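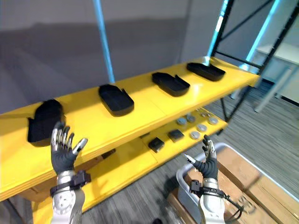
Yellow shelving with trays, blocks and discs at the Roltine work area.

12 shares | 3 comments

Progress report to Vlachopoulos, work package on perception and planning
Prepared by Jasmina Stojanović and Haris Dimitrov

The period covered by this report ended in December. Work went into three parts of the Golent stack: the part detector, the grasp planner and the log viewer.

Part detector

Dušan Vidmar retrained the detector on 800 labeled images, up from 300 in the last report. Square blocks and round discs are now handled by one model. The black trays remain the weak point. When a tray stands on its edge the model often returns two boxes for it, one for the rim and one for the dark inside. Dušan has added a merge step that uses depth, and it fixes most of these cases in replay. We have not yet run it live.

Shiny surfaces are a related problem. Light along the front edge of a yellow shelf was being picked up as a separate object. We now mask the shelf color before the detector runs.

Two-arm planning

Until this period the planner treated the arms one after the other. Timothée Jacquet rewrote the scheduler so that each arm has its own queue and the two share a single collision check. The right hand can hold a large part over the bin while the left stays open near the table edge, and the planner keeps both forearms and the wrist cables inside the collision model. Planning time per step is 600 milliseconds. The target in the proposal was 300, so we are still over.

Large curved shells block the head camera's view of the bin. The planner now keeps the last good bin position until the view is clear again.
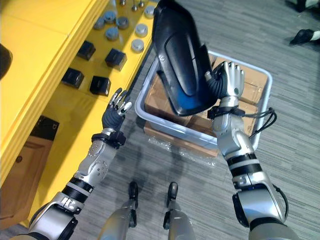
Tooling

Biljana Vukadinović finished the log viewer, called Prikine. It plays camera images, joint states and planner decisions on one timeline. Search is by part type only. Search by failure type was planned for this period and has moved to the next one.

Open items

- Live test of the tray merge step (Dušan)
- Bring planning time down to target (Timothée)
- Better cable model at the right wrist (Haris)
- Failure search in Prikine (Biljana)

Staffing is unchanged. We request no change to the budget, but we ask to move the tray milestone back by 6 weeks.

3 comments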